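# Cloth handling at Plallport: gallery

The Makilance project looks at how a two-fingered gripper should take hold of soft things before it tries to fold them. Most of our effort over the past year went into the grasp and very little into the folding. If the fingers close on the wrong number of layers, the fold that follows is wrong as well, and no amount of planning afterward fixes it.

We compared two ways of choosing where to grip. The first, which we call Marchuk after the street our old lab was on, picks a point from an overhead view and goes straight to it. The second, Jalier, uses the same overhead view to get close, then makes up to 12 small corrections using a view from near the fingers. Each correction is a few millimetres at most. The arm stops correcting once the predicted edge of the cloth stays put from one step to the next.

We ran 400 grasps in total, split evenly between the two methods. The cloths were grey towels and a set of cotton napkins, dropped from a fixed height so they landed differently every time. The pictures below are from the towel work.

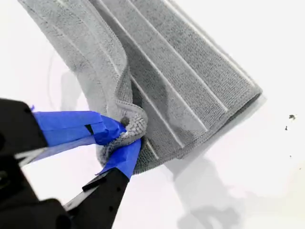
Grey towel in the grip, blue fingertips closed on a gathered corner.
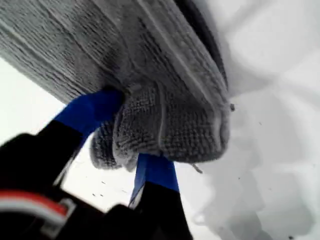
Bunched pile at the two blue fingertips, with the ribbed part of the cloth above.

One reader wrote in to ask whether the extra corrections are worth the time, given that a person would simply grab the towel again if the first try went badly. Dana's point was that a fast method with a second attempt might beat a slow method that gets it right the first time.

It's a fair question and we only have part of the answer. Jalier added 13 seconds to a typical grasp, mostly spent waiting for the arm to settle between steps. A second attempt with Marchuk took less time than that, but it often failed the same way as the first, particularly on thick folds where the overhead view can't tell one layer from two. We haven't yet tested Marchuk with a fresh view from a different angle before the retry.

Napkins were easier for both methods and the gap between them was small. Towels are where the near view made a difference. Thin hems are still a problem for either one.

The grasp logs and the scoring sheet are in the project folder under February. Scores for the napkins use the older colour calibration, so please don't pool them with the towel scores.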